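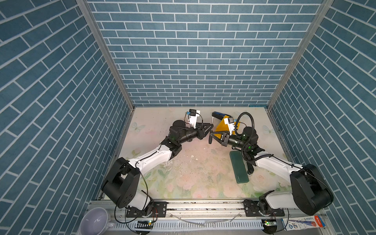
Pitis results came first on the agenda, ahead of the usual apologies, because everyone had already seen the plots and wanted to talk about them. Pitis is our change to how demonstrations get weighted: the stretches where the operator slows down to line something up count for more in training, and the long sweeping moves in between count for less. Both arms share the one rail along the front, and with the grippers almost meeting over the middle of the floor this is exactly the region where the old weighting fell apart. Under the old scheme the policy learned to get there beautifully and then dithered. With Pitis it commits! The group was very pleased, and the minute-taker has been asked to record that there was applause.

Apologies and previous minutes
Apologies received from the Bedoya end, who had a clash. Previous minutes accepted with one correction: the baseline policy is spelled Geder throughout, not Gedder.

1. Pitis against Geder
Same demonstrations, same training budget, only the weighting changed. Geder completed 2 of the held-out tool pickups in the comparison batch and Pitis completed 7. Everyone agreed the batch is small and that we shouldn't quote it outside the group until it has been repeated, but the behaviour is visibly different and that was the exciting part. Geder hovers, corrects, hovers again. Pitis slows down in the right place and closes.

Question raised about whether the gain comes from the weighting or simply from seeing fewer dull frames. Fair point. An ablation that drops the sweeping moves entirely, with flat weights on what remains, will go into the next round.

Hamisi Massawe reported that the slow-down detector still fires when an operator pauses for no reason (a sneeze, a chat, a look at the clock). He has a filter in mind that checks whether the gripper opening changes soon afterward. Agreed this is worth trying before anyone starts labelling pauses by hand.

2. Wrist view or overhead view
Long and lively discussion. The overhead camera sees both arms and most of the layout, and it's what we've always leaned on for coordination. The wrist camera is where Pitis earns its keep. For a thin handle lying lengthwise in a bin, the moment that matters is when the fingers are open on either side of it and nothing has been touched yet, and from the wrist you can judge the gap to each fingertip. From overhead the gripper is in the way.

Proposal: compute the weights from wrist motion alone, but keep feeding both views to the policy. General support. There was a side discussion on whether each arm should get its own weight curve or share one. Sharing is simpler. Separate curves make sense when one arm is holding still for the other, and we do a lot of that. Left open.

The screwdriver-in-bin task stays as our reference pickup. The stapler stays on the surface behind the bin as a distractor, and its position will be varied more than it has been. Several people felt the current spread is too polite and the policy deserves a harder time of it.

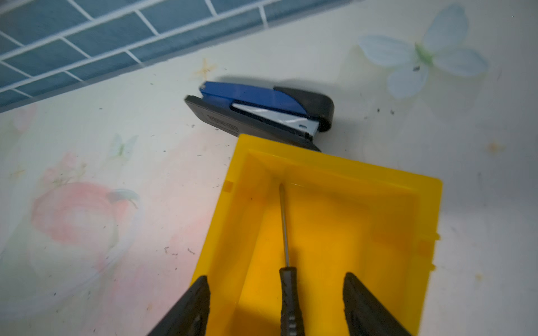 Hamisi Massawe wondered whether we were rewarding caution for its own sake, and said he would like to see a task where slowing down is the wrong answer, such as a quick push to free something stuck against a wall. If Pitis still does well there, he'd be convinced. Really good suggestion, and it was taken up straight away — see actions.

3. Niltitz
The Niltitz viewer now shows the weight curve under both camera tracks, so you can scrub to a peak and see what the operator was up to. Big improvement for debugging and, frankly, fun to use. Known problem: the tracks drift apart by up to 3 frames on long episodes. It doesn't affect training, which reads the original timestamps, but it's confusing when you're looking at a grasp.

Request for a colour scale that prints legibly in grey. Noted.

4. Write-up
General mood is that there's a short paper here. Title argued over, no decision. Agreed that the method section can be drafted now and the results section waits for the repeat batch. Bedoya will be asked whether they'd run the same weighting on their own demonstrations, which would be a lovely check that we haven't tuned it to our own operators' habits.

Actions
Repeat comparison batch, Pitis and Geder interleaved this time: whole group, by shift
Flat-weight ablation: to run alongside the repeat
Pause filter: Hamisi
Push task, spec of no more than 2 pages: Hamisi, with comments from everyone
Track drift in Niltitz: to be logged and fixed before the next set of episodes goes in
Email to Bedoya: minute-taker

Next meeting in November, same room, starting with the ablation.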